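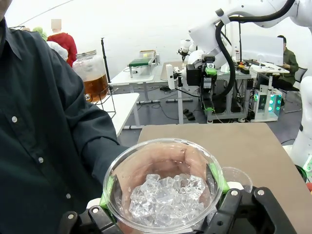
Ice cubes are small pieces of ice used mainly to chill drinks. They are made in household freezer trays, in refrigerator ice makers and in commercial machines, and are sold in bags by grocery stores and gas stations. Despite the name, most are not true cubes. Common forms include crescents, hollow cylinders, rounded blocks and irregular chunks broken from a larger piece.

Appearance
Ice looks clear or cloudy depending on how it froze. In an ordinary tray the water freezes from all sides at once, and dissolved air and minerals are pushed to the center, where they form a white core. Clear ice is made by freezing in one direction only, usually from the top down in an insulated container, or by running water over a cold plate so that air bubbles are carried off. Boiling the water first makes a small difference at most.

Use in drinks
Ice cools a drink mostly by melting. Large pieces have less surface for their weight and melt slowly, and are preferred for spirits served without a mixer. Small or cracked pieces chill faster and dilute sooner - a benefit in some mixed drinks and a drawback in others. Iced tea, iced coffee and lemonade are often brewed or mixed strong to allow for the melt.

Serving
At parties and buffets, ice is set out in a bucket or bowl near the cups, with tongs or a scoop. Drinks such as tea and punch are often kept in a glass dispenser with a spout and poured over ice in each cup. Clear plastic cups and bowls are common at casual events. A typical allowance for a long gathering in warm weather is 2 pounds per guest, which includes ice for coolers. The caterer Eduardo Torres, in the Mesta handbook for small events, gives a figure of 300 pounds for a large outdoor reception and advises keeping drinking ice apart from cooler ice.

Handling and storage
Ice is treated as a food under most health codes. Food workers are expected to use a scoop and to store it outside the bin with the handle clean. Drinking glasses should not be used as scoops, as a chipped glass is hard to find among the ice.

Cubes left in a freezer slowly shrink and take on odors from other foods. They also fuse together if the door is opened often - a sealed bag or lidded bin slows both.

See also
Ice bucket
Iced tea
Shaved ice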